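FOR IMMEDIATE RELEASE

5/6/20

Shares 14 | Comments 3

GESTORA ASKS OFFICE WORKERS TO PLEASE STOP PRINTING THE EMAIL

New desk-side program pays teams to leave the printer alone, and names the worst offender, which is us

GRALEMACH – Gestora, the office supply company that has spent its whole life selling people paper, today announced a program to help them use less of it. The company is aware of how this sounds.

The program is called Branano. It is open from today to any business with between 30 and 300 employees, and it works on a principle most parents will recognize: whoever behaves gets a treat. Each team that signs up receives a printing allowance for the month. Teams that finish under it get the difference back as credit, good for anything in the Gestora catalog except paper. Teams that finish over it get a letter. The letter is sent by email, and customers are asked not to print it.

"We looked at our own office first, which was a mistake," said Adeel Bajwa, chief executive of Gestora. "In one month we printed 3000 pages that were never picked up from the tray. Some of them were the minutes of the meeting about printing too much."

Bajwa confirmed that he had printed those minutes himself, twice, the second time in color.

Gestora tried the usual remedies before settling on Branano. A sign was put up over the printer asking people to think before they pressed the button. People thought, and pressed it. A second sign was added to draw attention to the first. The printer was moved to the far end of the building, where it became a popular place to walk to after lunch, and printing went up.

What did work was showing each team its own number. Under Branano, a plain one-page report goes to every team on Monday with the number of pages printed, the number left in the tray, and the longest single job. There are no charts. An early version had charts, and the accounting team at Gestora printed them out and put them on the wall.

"People don't mind using a lot of paper," said Zeeshan Arain, who designed the program and runs it with a staff of two. "They mind very much using more than sales."

After 60 days, printing at the Gestora head office had fallen by 30 percent. The number of pages abandoned in the tray fell faster, helped along by a rule that anything left there overnight is returned to its owner by hand, in front of colleagues. The rule has since been extended to birthday cards, coupons, and one complete set of instructions for building a canoe.

The second half of Branano deals with what happens after a page has been printed, read for four seconds, and regretted. In most offices it is balled up and dropped in the nearest bin, where it spends the afternoon next to a candy wrapper and stops being of use to any recycler. Participating teams will get a flat tray for clean paper, to be kept on the desk, and a short guide on what belongs in it. The guide runs to a single side. Tissues do not belong in the tray, and neither do receipts, sticky labels, or anything that was recently around a sandwich.

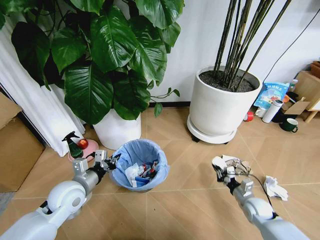
Arain said the flat tray was the part of the program he had argued for hardest. A sheet that stays flat can be turned over and used for notes, and a sheet that has been crushed into a ball almost never is. He tested this on his own team by offering them a stack of smoothed-out pages as scrap. Most went untouched. The flat ones were gone by Thursday, along with his good pen.

Satti, a family-run accounting firm that joined the trial early, reported similar results and one resignation from the printing rota, a role the firm had not known existed until its holder stepped down. The firm has signed on for the full program and plans to spend its first credit on a new coffee machine.

Asked whether a paper seller could really afford to talk its customers out of paper, Bajwa said the company had run the figures and would be fine, then asked for someone to send him the figures again. Gestora will keep selling paper to anyone who wants it. It would simply like a little more of it to be read.

Branano costs nothing to join. Teams that sign up before the end of August will have their first month's allowance raised by 300 pages, which Gestora hopes they will not use. Sign-up is online only. A paper form was prepared and has been withdrawn.

About Gestora

Gestora sells paper, pens, folders, and chairs to offices in Gralemach and the surrounding area. It has one head office, one warehouse, and, as of last month, one fewer printer.

Media contact: Zeeshan Arain, Gestora press desk. Copies of this release are available by email.

Shares 14 | Comments 3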